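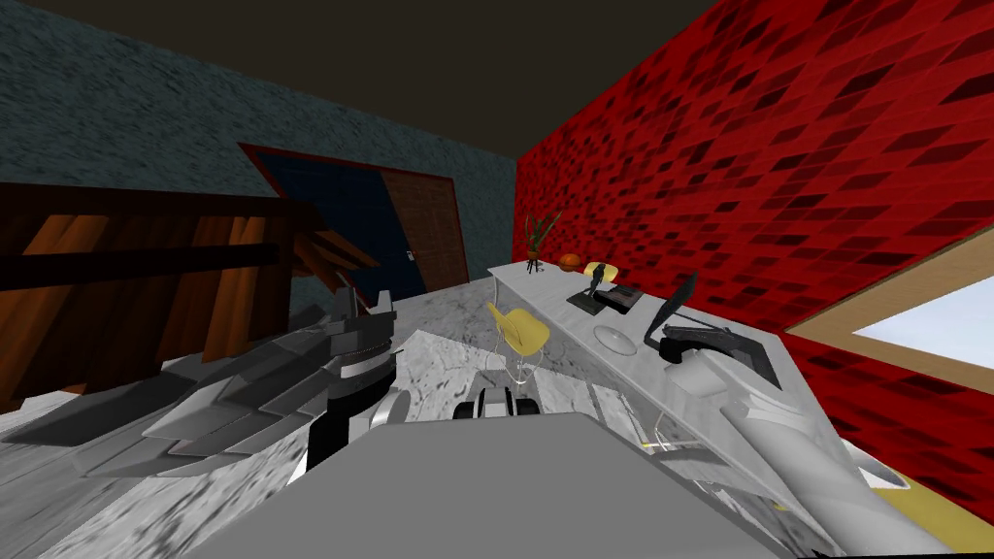

Clearing the counter is still the hard part

Wurkness has 2,000 kitchens and none of them has a tap that runs. They exist on a rack of computers on the second floor of a former printworks, and every one has a counter that a robot with two arms has to tidy. The walls and floors change from room to room, often in combinations no householder would choose. The counter might hold a plant in a pot, an orange fruit, a tray and a clear glass bowl, with a yellow chair standing in front of it.

Ysaline Hamel, who runs the simulation team, has a list of chores taped to her monitor. Move the fruit into the bowl. Put the bowl on the tray. Wipe the counter without knocking the plant over. Each job is tried 1,000 times before the same software is loaded on to a real machine downstairs.

"The fruit went well from early on," she says. "The bowl has taken us since May."

Glass is a problem for most robots. Their cameras see through it, so the machine has a poor idea of where the rim is. In a simulated room the computer knows the exact position of the bowl, and it is tempting to let the robot know it too. Hamel's team stopped doing that last year. The robot now gets only what its cameras would give it, and its scores dropped at once.

They have come back up a little. In simulation the robot now puts the fruit in the bowl on 70 per cent of attempts. Downstairs the figure is lower, and Irfan Kazmi, who looks after the real arms, would like people to ask about that one first.

"A simulated orange doesn't have a soft side," he says. "And if you drop a simulated bowl you press a key."

His test kitchen is a plain run of worktop with a sink that was never plumbed in. When I visited, one arm spent 10 minutes moving cups from the worktop to a shelf. It set one down on its side, picked it up again and got it right. I could have done the lot in under a minute.

Shop floors are further along. At Mirico, which packs bathroom fittings, arms have been filling boxes for three years. The parts arrive the same way up and the light never changes. Gwenaël Bouvier, the shift manager, says the trouble starts when a supplier alters a bag or a label, and then two of his staff go back to packing by hand until the settings are redone.

Houses are all altered bags and labels. Chairs get left where the robot wants to go, and a counter that was clear at breakfast is covered by noon. Hamel's rooms are built to throw up that sort of muddle, and her next batch will have drawers.

Wurkness plans to put one machine in a staff member's flat this winter. It will be allowed to clear the table after meals, with someone in the room. Glassware is off the list for now.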